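首页 随笔 厨房 旅行 留言板 关于我

十二月 周四 晚 文/小满

这个月我迷上了做硬欧包,就是外壳脆得掉渣、切开全是洞的那种。起因是在 Pristthorpe 住的时候,楼下有家叫 Tultetti 的小面包店,我几乎天天去,回来以后怎么买都觉得差一口气,干脆自己动手好了!

先说酸种。我那罐养得挺随意,想起来就喂,忘了就扔冰箱。Bernadette 看了我的喂养记录(其实就是贴在冰箱门上的一张便利贴)直摇头,说面粉和水至少要称一称吧。好好好,称。现在每次留一点老种,加80克粉、80克水,罐子外面套根皮筋看它涨到哪儿,比以前有谱多了。

水量我也折腾过。书上动不动就写高含水,我第一次照着做,面团摊在台面上像一摊粥,怎么都拢不起来,最后只好倒进铁盘里烤成了佛卡夏(还挺好吃,撒了好多迷迭香)。后来老老实实减水,200克粉先做小个的,练手不心疼。
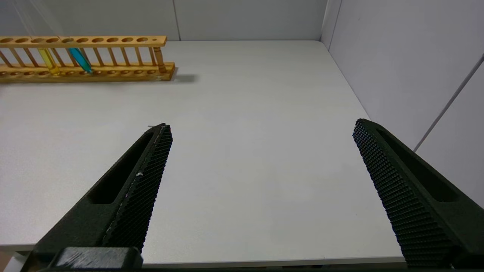 整形这一步我练得最久。面团发好以后很软,手一重气就跑光了,手太轻又收不紧,表面松松垮垮的,进炉就往两边淌。我现在的办法是台面上几乎不撒粉,让底下稍微粘住一点,再用刮板往自己这边拖,转个方向再拖,皮就绷起来了。台面最好腾干净,像照片里那样一大片平平的白桌面就很理想,拖起来顺手,哪里沾了面糊也一眼看得见。我家那张桌子常年堆着快递和猫粮,每次做面包前都得先搬家。

烤的话,我是铸铁锅盖着盖子进去,205度的时候试过一次,颜色太浅,壳也软,后来直接把烤箱开到顶。割包我还是割不好,刀一犹豫就拉出毛边,下周想换个新刀片再试。

对了,Tumaini 上次寄来的那袋黑麦粉我还没拆,听说掺一点进去香味会重很多。你们谁掺过?掺多少合适,留言跟我说说呗,我周末想开那袋。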